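Getting the Kitchen Ready for Cold Weather Cooking

Every November I go a little nuts in my kitchen. The oven is about to be on every other night and I want the place working before the baking starts! These are the jobs I do, in no special order except that I leave the oven for last because I hate it.

The spice drawer

Dump it all out on a towel. Sniff everything. If your paprika smells like dust, it's going to taste like dust, so out it goes. I write the month on the lid of every new jar with a paint marker (the Ackah ones don't rub off, the cheap ones did). I had three open jars of cumin last year. Three!

Wooden spoons and boards

Scrub with coarse salt and half a lemon, rinse, and stand them up to dry overnight. Next day rub in food grade mineral oil with an old T-shirt, wait 25 minutes, and wipe off whatever hasn't soaked in. Don't use olive oil, it goes sticky and starts to smell. My big board came from the Grarkivbridge flea market with a split down one end, and oiling it every fall has kept the split from getting any longer.

Vents and grilles

Greasy dust is the worst kind of dust. For anything with slots I use a dry paintbrush first, a soft one-inch one, and brush along the slots instead of across them. Then a cloth wrung out in hot water with a squirt of dish soap. If you start with the wet cloth you just make paste (ask me how I know). Range hood filters can soak in the sink with a scoop of Zaditz degreaser while you have coffee. Turn the hood off first, please, and let everything dry completely before it goes back in.
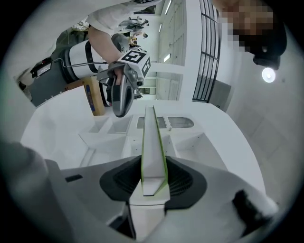
The oven

Okay, the dreaded one. Racks go in the bathtub on an old towel with hot water and dishwasher powder and I leave them overnight. Inside the oven I spread a baking soda paste, keep it off the heating elements, and wipe it out in the morning. A spray of vinegar gets the last white streaks.

While you're at it, check the temperature with an oven thermometer. Mine is a Cokonitz and it reads up to 600. I set the oven to 450 and got 475, so that explains the cookies. Now I just set it lower and write the real number on a sticky note inside the cabinet door.

Dish towels

Boil them for 10 minutes in your biggest pot with a spoonful of washing soda, then run them through the washer as usual. Skip the fabric softener or they'll push water around and never soak it up. I keep 6 good ones for glasses, and the rest can get as ugly as they like.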